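The Care and Feeding of a Pair of Jaws

Last updated: Friday
Reading time: 4 minutes

The first thing Bautista Echeverría does with a gripper is squeeze it next to his ear. He works the handle slowly, eyes on the ceiling, and listens to the jaws come together. A good one makes a soft double tap as the pads meet. A bad one clicks, or drags a little on the way in, and then it goes on the mat with the others and the lamp comes down.

I spent a morning at his bench in Skaltville, where Zeteo keeps its hand-held grippers running, and I went home wanting a bench just like it. These are the tools people carry through ordinary rooms, picking things up and putting them down while a camera on the tool records what the jaws do. Robots learn from the recordings later. What I hadn't understood is how much fuss goes into keeping two plastic fingers honest, and how much fun it is to watch!

The unit in front of us was number 139, a black one that had come back with a note reading "slips on foil." Echeverría loved the note. Most notes say "broken."

Pads first

He starts with the pads every time, and he peels them like a man opening a letter. The old ones had gone shiny at the tips, where skin oil and dust pack down into the texture until the surface is as slick as a plate. The log on this pair said 884 closures, which he thought was a decent run. He wiped the seats with alcohol, waited for them to dry, and pressed the new pads on from the base upward so no air got trapped.

"People start at the tip," he told me. "Then you get a bubble right where you pinch."

After that the jaws stay clamped on a strip of cardboard while the adhesive sets. He used the back of a cereal box. The time to leave it is however long it takes Wan to make coffee, and Wan takes coffee seriously.

Wan runs the other half of the bench, the half with the camera fixtures on it. The two of them pass a gripper back and forth several times before it's done, and they have a running argument about who gets it last. Tighten a jaw after the camera has been checked and the picture of that jaw moves, just slightly. Check the camera first and you may be checking it against a finger that's about to shift.

The screws

Four silver screws show on the front of the fingers, and they cause most of the arguments. They bite into plastic, so there's a narrow band between loose and stripped. Echeverría works across from one side to the other, a quarter turn at a time, with a short driver he won't lend out. Then he opens the jaws all the way, shuts them, and goes over all four again.

Number 139 had one that spun freely. He backed it out, looked down the hole with a loupe and made an unhappy noise. The finger came off, a spare went on, and the stripped part was dropped into a coffee can to be measured later. By December he'd like to have brass inserts in every unit - he has been saying this, Wan pointed out, for a while.

Reading the jaws

Then comes the part I liked best. Wan plugs the handle into a laptop running Windidance, the shop's own checking program, and a gray outline of two fingers appears over the live view. When the real fingers sit inside the outline, the tool passes. Number 139 was off on the right. Wan loosened the camera mount, nudged it with a thumbnail, snugged it down and checked again. It took five tries, and the cheer at the end was real (I joined in).

Next the jaws open and close against a gauge while the program records the gap at each stop. Windidance took 253 readings in less time than it took me to write down the name of it. One little dip in the curve, near fully closed, turned out to be the cardboard strip, a corner of which was still stuck to a pad. Off it came, and the curve smoothed out.

No tool leaves on a bench test alone, though. It has to be carried around a lived-in room, close to the things it will meet: soft covers, wrappers, crumpled paper, shiny packets. Echeverría and Wan look at the views from the tool afterward, and they look at the edges before the middle. Are both blue pads in sight? Can they find all four screw heads? In the bedroom views, the candy-print cover and the dotted brown fabric give them plenty of pattern to judge sharpness by.
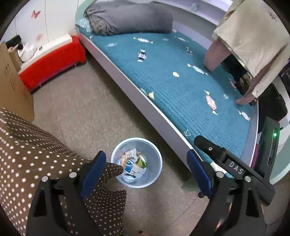
Both jaws and both pads show in each view, with the bed beyond them. 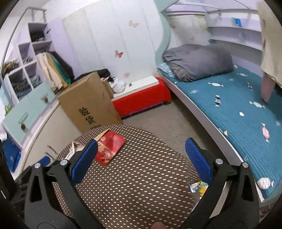

What goes in the pouch

Each gripper ships with a zip pouch, and Echeverría packs it himself. There's a spare pair of pads, still on their backing. There are alcohol wipes and a strip of cereal box, precut. The driver in there is a cheaper cousin of his own, with a band of tape around the handle marking a quarter turn.

He has also started adding a card with one question on it: "What was it holding?" The slipping-on-foil note convinced him. He pinned it over the bench next to repair slip 142, a sheet that says only "makes a sad sound," and he's fond of that one too.

Number 139 got its double tap back just before lunch. He squeezed it by his ear, then held it up by mine.

Sign up for our newsletter to get new features by email. You can unsubscribe at any time.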